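Could you host someone who's just arrived?

Hello! I run the hosting side of things at the Narkeck Project, and I'm looking for people in Lerwood and Tirnstead with a spare room and a bit of patience. We match families and single people who are seeking asylum, or have just been given leave to stay, with households who can put them up for a few months while they find their feet.

I've been doing this long enough to have had guests of my own (three lots so far, and I still get birthday messages from the first). Last year we arranged 278 placements between the two towns. We also had 509 requests, so you can see why I'm writing this! The new round starts in May and I'd love to have a good long list of hosts before then.

You'd need a proper bedroom with a door that shuts, a bathroom guests can use, and room in the kitchen for somebody else's cooking. Renting is fine if your landlord agrees in writing. Pets are fine too, just tell me what you've got.

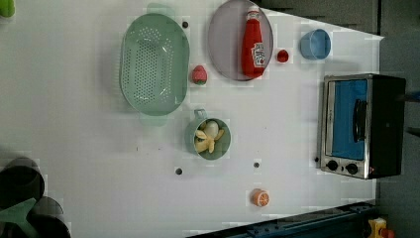
Do I have to feed my guests?
Most hosts share a meal on the first night and after that people cook for themselves. We give each guest a weekly food allowance, so you won't be out of pocket.

Before anybody moves in you'll have a home visit, a background check and two evenings of training at the Steiner Rooms in Tirnstead, 6.30pm till 9. The training covers the asylum process, house rules, and what to do if things get awkward - which they sometimes do, mostly over heating. You'll have a support worker's number as well, and you can say no to any match without giving me a reason.

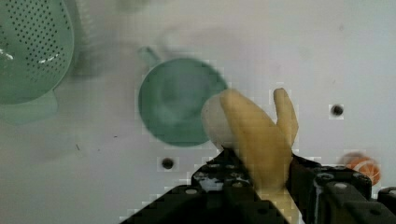

Colander on a white table top

I'm especially keen to hear from anyone who could take a mum with a baby, or who speaks Spanish, Tigrinya or Dari, though plenty of our hosts manage with a phone app and a lot of pointing.

If you're interested, ring the Lerwood office and ask for the hosting desk, or pop in between 10am and 3pm and pick up a form. Filling it in doesn't commit you to anything - I'll give you a call and we can have a chat first.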